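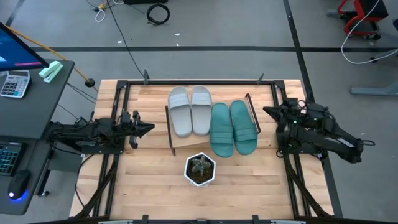
SOLLEY, July

Octavio Palomino's group at the Wornedetti laboratory has spent the year teaching a pair of robot arms to tidy footwear. The task they call Barbosa uses two pairs of slides and a small rack, and the finding that came out of it concerns the demonstrations a person gives before the arms work alone.

"We had 3427 demonstrations by spring," Palomino says. "Everyone assumed the way forward was to record more. I assumed it as well."

The group trained one policy on 3000 of them, picked at random, and kept the rest back. They then trained a second on 454 chosen by hand. Every one of those contained a correction - a slide put down crooked and turned, or a grip let go and taken again.

"The small set did better on the rack," he says. "It was slower to reach for the first shoe, and we still don't know why. But when a slide ended up facing the wrong way, it dealt with it. The big one tended to carry on as if the shoe were straight."

Each policy was given 53 starting layouts, the same ones in the same order. Pairs could begin facing opposite ways, and the rack could be turned a little on the table. Palomino says the turned rack caused more trouble than the shoes did.

"A person shifts their shoulders and doesn't notice. The arms are bolted down. If the rack is at an angle, one of them gets the easy end and the other has to come in sideways."

Slides were his choice. He had wanted laced shoes, and a trial with them at Kemitz the year before went badly. "The laces caught on everything. With a slide you have one strap and one opening, and you can tell at once which way it points."

He is careful about how far the result goes. The corrections were all made by two operators with similar habits, and the group has not yet tried the method on another task. Folding towels is next, with new operators.

"I'd like someone else to run it too," he says. "We'll send them the layouts."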